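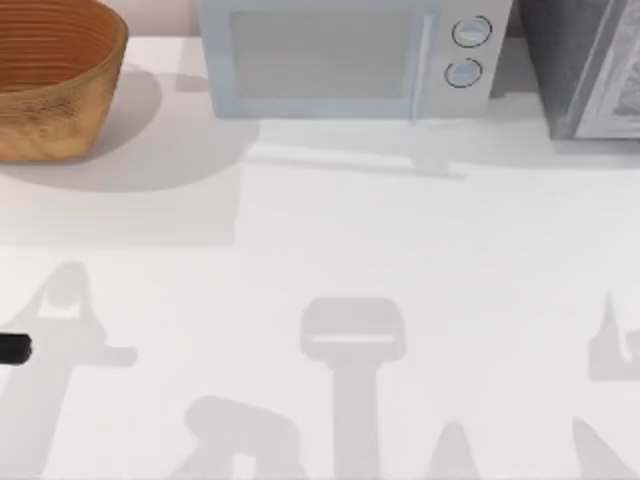

March, evening, kitchen table at home

I slept badly again and was in the building before seven. The bus from Junside was almost empty. I write this now while the rice is cooking, so it may be a little short, or maybe long, we will see.

It is nine weeks since I changed my apron for a chair. I still say "the kitchen" when I mean my work, but my work is now upstairs, in the small room next to the linen store, with two screens and a heater that smells of dust. Downstairs the others do the trays as before. Upstairs I teach the arms, or I watch while the arms are taught, I am never sure which is the right word. Everything is in the simulator for now. The real arms will come to Pretalmont when Sutanto says the program is good enough, and the date for this has moved two times already.

Today was the can and the bowl. A drink can and a brown bowl on a white counter, and the microwave standing behind at the wall. For a person this is not even a task. You do it while you think about your shopping. For the arms it is a full day with many small decisions, and I had to write a note for every run: good, not good, too slow, touched the wrong thing. I made my notes by hand first, in the blue notebook, and typed them after lunch. The supervisor thinks this is double work. Maybe it is, but I think better with a pencil.

In the morning I tried to explain to the engineer from Sutanto why the bowl should not stand far back in the corner. In our real kitchen the bowls for fruit stand at the front, on the left side, so that you can reach them with the tray in your other hand. He said the arms do not have a tray in the other hand. I said yes, but the people beside them will. He was quiet for a moment and then he wrote it down. I was proud about this for the whole morning, which is a little childish.

I notice that I look at counters differently now. Yesterday at my sister's house I saw her put a cup down and I thought, she came in too steep. She did not understand why I was laughing.

At ten we had the meeting about the schedule. Downstairs they make 131 trays for lunch, and there are five of us on the early shift, if I still count myself, and I do. When the arms come, they will take the part with the drinks and the small bowls. The paper says that the hours "will be placed in other duties." I read this sentence several times. I asked which duties. The answer was that it is being studied. I do not think anybody was lying to us. I think they really do not know yet, and this makes me more nervous than a clear bad answer.

The part with the drinks is also the part where we talk. This is not written in any plan. When you do the hot food you cannot talk, because of the noise and because you must look at the labels. But at the drinks table two people stand across from each other, and there I learned most of my English, and also who was sick and who was getting married. I said it at the meeting, not very well. I had the right words only later, on the stairs.

After the meeting I went back to my runs. I had the close view open on the left screen, and one of the cooks from downstairs came up with my coffee and stayed to look.
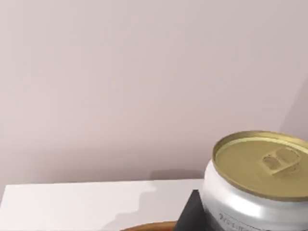 She asked me if it would also learn to ask Room Four whether he wants his can opened or closed, or if that would be somebody's other duty. And then she said that her hands hurt every winter from the cold drinks, so she would not cry if the arm took them, she only wanted to know what she would be doing at half past eleven instead.

I had no answer about half past eleven. About the opening I could say something: the can stays closed, opening is not in this task, and it was not in the list which we received. But it should be in some list. In our kitchen we open the cans for the residents with weak fingers, and we know who they are without reading it. I wrote to Sutanto in the afternoon and put it under "missing steps," with the pull tab and with the question of who is told. I used the form in Skisora, which lets you write only a few lines, so I sent a second form.

We did about 200 runs before I went home. I will not put the result here, I am tired of percentages. I looked very long at the black finger beside the can, with the edge of the bowl near it, and my eyes were burning. My back is better than it was downstairs, I must be fair. My feet also. In the old job at this hour I would be lying on the sofa with my shoes still on.

But I miss to be warm at work. I miss the bread smell at six. Tomorrow I will go down in my break and do the drinks table with her, if the supervisor allows, and I will take the notebook, so I can write how the hands really do it. I want to look at the moment when she turns the can so the tab is to the front. I believe I never did this the same way as she does.

The rice is ready. I must also call the bus company about my card.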